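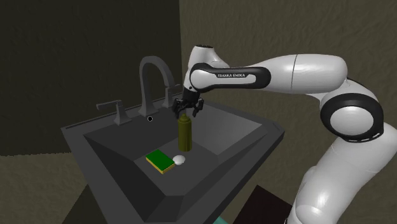 Progress report to the Mayrhofer fund, second period
Project: Brillow, a simulated practice kit for household robot arms
Prepared by Ingeborg Lehner, Clokden

Where we are

You gave us money in the spring to find out whether Brillow could be sold to people who are not us. The short answer is yes, with a manual. The manual is on page 31 and growing.

The kit now ships with the sink, kitchen shelf and laundry corner. The sink is the furthest along and the one customers ask to see first, which says something about either robotics or housework. It loads in one step and runs the Franka arm without extra setup. The shelf runs too. The laundry corner runs until a towel is involved.

Trial at Bomevano

Bomevano took the sink for its first outside review in May. Their team ran 200 pick attempts on the bottle using our stock controller, and 92 of them ended in a clean lift. We had hoped for more and had, unwisely, said so in the last report. Most of the misses came from the gripper closing a little high and sliding off the cap. The approach itself is sound, and the fix is a lower grasp point, now in testing.

They also tried the sponge. A sponge in our software is as firm as a roof tile, and their reviewer wrote "very tidy, never needs wringing" in the comments box. We have taken this as a feature request. Soft contact was always planned for the third period and stays there unless you would like to pay for it sooner.

Other remarks from the same review:
Install took a morning. We had promised an hour.
The faucet was praised. It has no water in it and there are no plans for any.
Randomized object placement was liked, apart from the run that put the bottle inside the wall.
The license file expired at lunch. Reissued the same afternoon.

Support and bug list

We closed 891 tickets this period, a figure that sounds heroic until you learn that our error reporter files a fresh one each time somebody presses the same button. It has been spoken to. The wall bug is closed. The towel bug is open and has its own folder.

Money

Spending is on plan except for rendering time, which ran over by 1667 euros. A batch of night jobs was left going over a long weekend - my doing, and there is now a shutoff. I would like to cover it from the travel line, as we have barely gone anywhere.

Next period

Lower grasp point released to Bomevano, who will repeat the bottle test on the same settings.
Installer rewritten.
Price list for the single-room version, draft to you before it goes on the website.

I need a yes or no from you on the travel line before we close the books for the period.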